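Nullard Terry Microfiber Cloth, Light Blue

Product group: Cleaning textiles / Cloths and towels
Sold by: Sultmont Workplace Supply
Status: Stocked item

Overview

The Nullard Terry is a general-purpose microfiber cloth for dusting, wiping and drying hard surfaces. It is knitted with loops on both faces, so either side can be used. The cloth is rectangular and is intended to be folded in half twice, which gives eight working faces before it needs rinsing or replacing.

The light blue version is one of four in the Nullard range. Color has no effect on performance. Most customers assign one color to each area of a building, and light blue is usually given to desks, tables and other low-risk surfaces. Green, yellow and pink are listed under separate item pages.

Specifications

Type: looped terry microfiber
Composition: polyester and polyamide blend
Faces: two, same loop height
Shape: rectangular
Edges: finished on all sides
Care label: white, sewn into one edge
Maximum wash temperature: 70 °C
Pack quantity: 5 cloths
Carton quantity: 18 packs

Surfaces

Suitable for sealed and varnished wood, melamine, painted metal, stainless steel, glass, ceramic tile and most hard plastics. On glass, a flat-weave cloth leaves fewer marks and is preferred for the final pass. See Mavus Glass Cloth.

Do not use on unsealed wood with raised grain. The loops catch on splinters and pull. Soft acrylic and polished screens should be wiped with a clean, damp cloth only. Grit held in the loops will scratch them.

First use

Wash new cloths once, separately, before they go into service. New microfiber sheds a small amount of loose fiber and some dye in the first wash. Wash without fabric softener. Softener coats the fiber and reduces absorbency, and the effect is difficult to reverse.

Laying flat

The cloth can also be laid flat as a drying or work mat for small parts, cutlery or glassware. Smooth from the center toward the short sides. On a slick tabletop a flat cloth will creep when items are set down or lifted off it. Short strips of tape across the short sides hold it in position; three per side is sufficient for normal handling. Press each strip so that part of it sits on the fabric and part on the table. Low-tack cloth tape is recommended. Packing tape leaves adhesive in the loops. 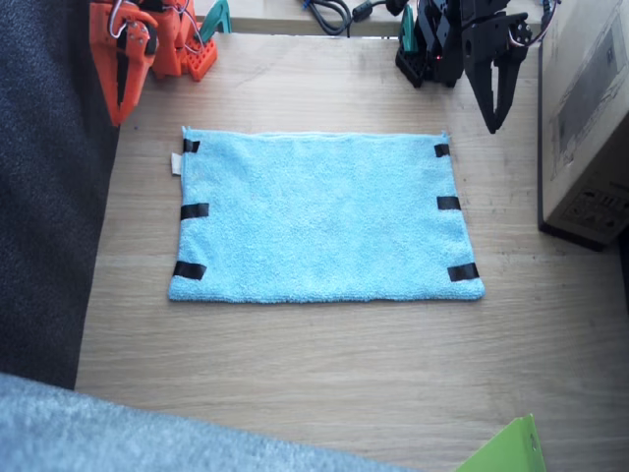 Can the care label be cut off?

The label can be removed with small scissors, cutting close to the seam without opening the stitching. Keep a note of the wash temperature, which is printed on the label. Do not tear it off.

Tape should be removed before washing. Peel it back slowly at a low angle, holding the cloth down with the other hand. If adhesive remains, work in a little dish soap, leave it for a few minutes and rinse with warm water. Solvent removers are not recommended on any cloth in the range.

Washing and drying

Wash with other microfiber only. Cotton towels release lint that lodges in the loops and is then deposited on the next surface wiped. Use a liquid detergent at the lower end of the maker's dose. Powder that has not fully dissolved can remain in the pile.

Chlorine bleach shortens the life of the fiber and will fade the light blue. Oxygen-based products can be used when needed for stains.

Tumble dry on low or line dry. Do not iron. Do not dry on a radiator, where contact heat can harden the fiber tips. A hardened cloth feels scratchy, pushes water instead of picking it up, and should be taken out of service.

Small ripples along the edges after washing are normal. They are caused by the edge finish shrinking slightly more than the body of the cloth. Pull the cloth square while damp to reduce them.

Storage

Store folded in a dry cupboard, away from cotton and paper dust. Cloths should be completely dry before they are stacked. A damp stack will develop an odor that may take two or more washes to remove.

Service life

Expected life depends on wash temperature and soil load. Replace a cloth when it no longer picks up a thin film of water in one pass, when loops have pulled over a large area, or when the edge finish has opened. Retired cloths can be cut down for one-time jobs such as oil or paint.

Related items

Mavus Glass Cloth, flat weave
Wannasri Laundry Net, zip closure, large
Nullard Terry, green, yellow and pink
Cloth tape, low tack, black

Ordering

Sold by the pack or by the full carton. Mixed-color cartons are available on request and ship separately from other goods. Orders of 3000 cloths or more are quoted individually; contact Aoife Noonan in contract sales. Questions on laundering or surface compatibility go to Joris De Haan, technical desk.

Unopened packs may be returned in their original wrapping. Washed or taped cloths cannot be accepted as returns unless there is a fault in the knit or the edge finish. For fault claims, include the pack label and one unwashed cloth from the same pack where available.

Page revised 16 November 2023. Washing section updated; carton quantity corrected.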